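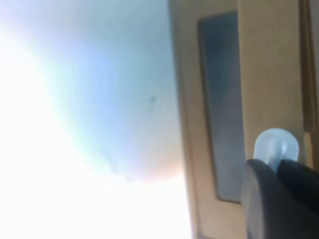 Protokoll der Sitzung der Arbeitsgruppe Archivmigration, Standort Gastholm

Lesezeit: 3 Minuten

Beginn 9.30 Uhr, Beschlussfähigkeit festgestellt. Das Protokoll der vorigen Sitzung wird ohne Änderungen genehmigt. TOP 5 (Lesesaalordnung) wird auf die nächste Sitzung verschoben.

TOP 1: Stand der Umverpackung
Vom Teilbestand Zosside (Bau- und Katasterpläne) sind 862 von 964 Verzeichnungseinheiten umgebettet. Die offenen Einheiten sind überwiegend Überformate und warten auf Planmappen. Die Lieferung ist für Mai zugesagt, eine schriftliche Bestätigung liegt nicht vor. Die Bestandserhaltung fragt bis Montag beim Lieferanten nach.

TOP 2: Behältnisse für Kleinschriftgut
Zur Wahl stehen Stülpdeckelschachteln und offene Schübe aus Wellpappe. Die Magazinverwaltung spricht sich für Schübe aus, die Aushebezeiten seien kürzer. Die Restaurierung weist auf den fehlenden Staubschutz hin und fordert für jeden Schub eine Einlage aus alterungsbeständigem Papier. Die Belastung wird auf bis zu 20 kg je Fachboden begrenzt. Der pH-Wert der Pappe ist vor einer Bestellung nachzuweisen.
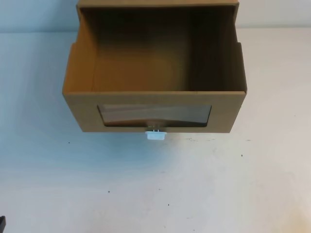
Abb. 1: Schub aus Wellpappe, leer, Ansicht von oben

Beschluss: Probeweise Einführung in Magazinraum 2, nur für Karteikarten und Quittungen. Fotografisches Material ist ausgenommen. Ein Erfahrungsbericht ist zur übernächsten Sitzung vorzulegen.

TOP 3: Signaturen im Nachlass Jireš
Bei der Revision wurden 239 Doppelvergaben festgestellt. Ursache ist die parallele Zählung im alten Zettelkatalog und in Vemance. Variante A sieht eine Neuvergabe mit Konkordanz vor, Variante B die Ergänzung eines Suffixes. Variante B ist schneller umzusetzen, führt aber beim Export der Findmittel zu Sortierfehlern. 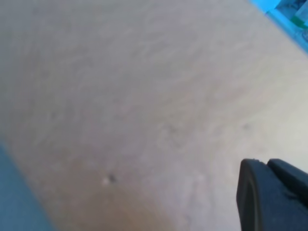 Die Erschließung bevorzugt deshalb Variante A. Alte Signaturen bleiben als Suchbegriff recherchierbar, da sie in der Literatur zitiert sind. Die Konkordanz wird als Tabelle geführt und dem Findbuch als Anhang beigegeben. Beschluss: Variante A, einstimmig.

TOP 4: Klimawerte
Die relative Feuchte in Raum 4 lag mehrfach über dem Sollwert. Der Datenlogger an der Nordwand wird neu kalibriert. Bis dahin keine Einlagerung von Pergament in diesem Raum. Die Haustechnik prüft die Zuluftklappe.

Verschiedenes
Die Etikettenvorlage in Vemance druckt weiterhin mit falschem Randabstand. Ein Ticket ist eröffnet.

Ende der Sitzung 11.10 Uhr.

0 Kommentare · 4-mal geteilt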